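Chapter 6
Taking Things Apart: Repair and the Life of Objects

Pick up the nearest thing to you that plugs in. Turn it over. Can you see a screw? If you can, somebody at the factory has left you a door. If you can't, the case is probably glued or clipped shut, and getting inside will take patience, a thin blade and a bit of nerve. This chapter starts with that small difference and follows it a surprisingly long way, into design offices, secondhand shops, council tips and the drawer in your kitchen where the dead chargers live.

Repair is one of the oldest subjects in the study of technology and one of the most enjoyable to teach. Everybody arrives with a story. Pots were being riveted and shoes resoled long before there was a word for product design, and many towns had people whose whole living came from things other people had broken.
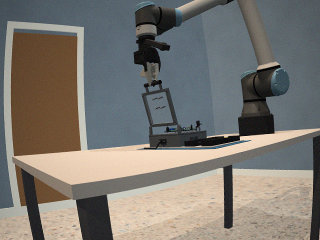 Valdemar Oddsson disagrees with beginning the story there. In his view the mending of pots tells us very little about modern goods, because a cracked pot shows you its fault and a silent radio doesn't. The real history, he argues, begins when faults went out of sight and owners had to take someone else's word for what was wrong.

It's a good argument, and we'll come back to it in Section 6.3! For now, keep both pictures in your head: the visible fault and the hidden one. A torn sleeve is visible. A tired capacitor usually isn't (though a bulging one can be a lovely giveaway). Most of the things we own today have some of each, and a repairer moves back and forth between them all day long.

Consider the Plendby kettle, which you'll meet several times in this book. The first model was held together with ordinary screws, and its element could be swapped on the kitchen bench in 20 minutes. The second model looked nearly the same from the outside, but its base was sealed. When Ásdís Brøndum went through the records of a repair shop in Nedach, she found 423 kettles brought in over the years, and almost all the ones sent away unrepaired were the sealed kind.

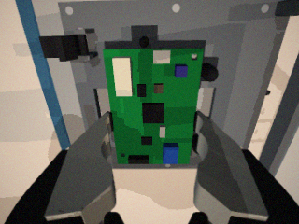
What fascinates me about her study is how little the owners had noticed. They'd bought the same colour, the same shape and the same name on the lid. The decision that settled the kettle's future had been made in a meeting they never heard of, probably to save a few cents on assembly.

Key terms

Repairability: how easily a product can be returned to working order by someone with ordinary tools and skills.

Fault finding: working out which part has failed, and why, before replacing anything.

Donor unit: a broken item kept for its good parts.

Planned life: the period of use a maker has in mind when choosing materials and joints.

Before you read on

Find an object at home that has been mended at least once. It might be a chair, a jumper or a toaster. Write a paragraph on who mended it, what they used and whether the mend is meant to show. Bring it to class if it's portable.

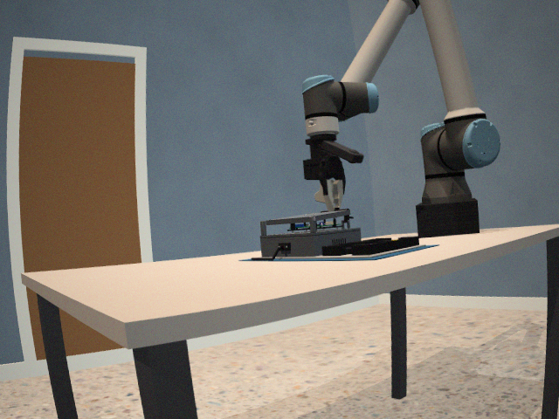 6.1 The cost of an hour

Repair is labour, and labour has a price. Suppose a new lamp costs $100 and a skilled repairer needs two hours to fix the old one. The lamp will very likely be thrown out, even if the faulty part is worth less than a cup of coffee. Economists call this a relative price problem. Everyone else calls it a shame.

Prices change, though, and so do habits. The Hrnčiar workshops began as a winter program, held each December in a borrowed hall, where people sat beside a repairer and did the unscrewing themselves. The hour still got spent, but it was partly the owner's own hour, and many found they liked spending it that way.

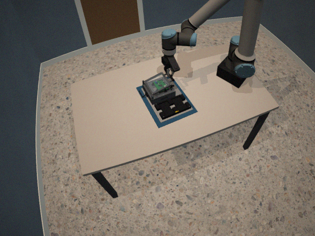
They also learned what to ask when buying the next one. Is there a parts list? Can the battery come out? Does the maker still sell the seal for last year's model? Viswood, a small furniture firm, started printing the size of every bolt on the underside of its chairs after customers kept writing in to ask, and the letters soon turned to requests for spare legs.

Section 6.2 looks at spare parts in more detail: who makes them, who is allowed to sell them, and how long a maker ought to keep them on the shelf.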